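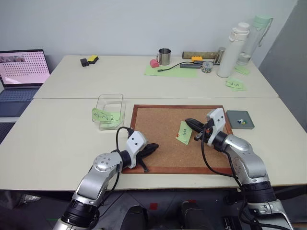
Damilola wanted it written down first that the December swap should stay in the old hall, even if the heating bangs. I said I'd put it at the top, so there it is.

Bedura Seed Swap, minutes, 2023-08-25
Present: Damilola Bashir, Jailson Lins, Aparecida Guerra, Raphaël Baudry, and me (Anselmo Seixas, typing as fast as I can)

Last meeting's minutes. Read and accepted. Jailson pointed out I had spelled "kohlrabi" three different ways – fixed now, I think.

Envelopes. We have 127 left over from spring and Aparecida wants to order 1000 more. Raphaël thought that was a lot of envelopes for a group our size. They do get cheaper by the box though, and she has a dry closet to keep them in, so we said yes. Plain brown again, no window.

Labels. This took forever! I'd like the year and variety on every packet and would happily leave it there. Damilola wants the town where the seed was grown too. We agreed on all of it, in pencil, and I'm redoing the sample packet.

Beans. Jailson's Flarka pole beans did well for him and he has around 4 pounds drying in the garage. Mine got eaten by something (I blame the rabbits, Aparecida blames me). He'll bring enough for everybody to the next meeting.

Hall. Back to Damilola's point. The new room is warmer but we'd have to be out by 6, and last year people were still trading squash seed well after that. Vote was four for the old hall, with Raphaël against – he gets cold and wants that noted.

Still to do:
Aparecida – order envelopes
Raphaël – ask about a second key
Me – sample packet, poster

Next meeting is at Jailson's. Bring a chair if you have a folding one.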